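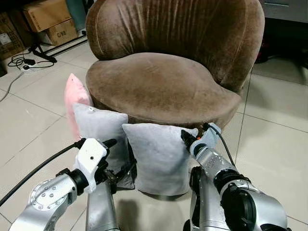 4. Setting up the guest list and seating plan

Before you start, the event must have a name, a venue and a date saved under Event Details (see section 3). The Rullstead planner will not let you open the seating plan without them.

4.1 Adding guests

1. Open the event and choose Guests from the left-hand menu.
2. Choose Add guest to enter people one at a time, or Upload list if you already have a spreadsheet.
3. If you upload a list, match each column to a field. First name and surname are required. Meal choice, access needs and party name can be left blank.
4. Choose Save.

An event can hold up to 1,000 guests on the standard plan and 2,000 on the venue plan.

Note: Guests who share a party name are invited together and receive one reply link between them. To send separate links, clear the party name before the invitations go out.

Caution: Uploading a second list replaces the first. To add late names, use Add guest.

4.2 Drawing the room

1. Choose Seating, then New room.
2. Enter the length and width in metres.
3. Drag tables, the dance floor and any lounge seating on to the plan. Double-click an item to change its size or turn it.
4. Mark the fire exits. The planner keeps a clear strip in front of each one and shows tables in red if they overlap it.

A room can have up to 50 tables. For larger receptions, set up a second room and link the two under Room Options.

4.3 Placing guests

1. Drag a name from the list to a seat. Drag a party name to seat the whole group.
2. To keep two people apart, select both and choose Do not seat together.
3. Choose Check plan. Guests without a seat appear at the top of the list.

Note: Guests who have declined stay in the list in grey and cannot be seated.

4.4 Sharing the plan with the venue

1. Choose Share and enter the venue's email address.
2. Select View only or Can edit.
3. Choose Lock plan when the final numbers are agreed.

Caution: Only the event owner can unlock a plan. Meal totals are not updated while it is locked.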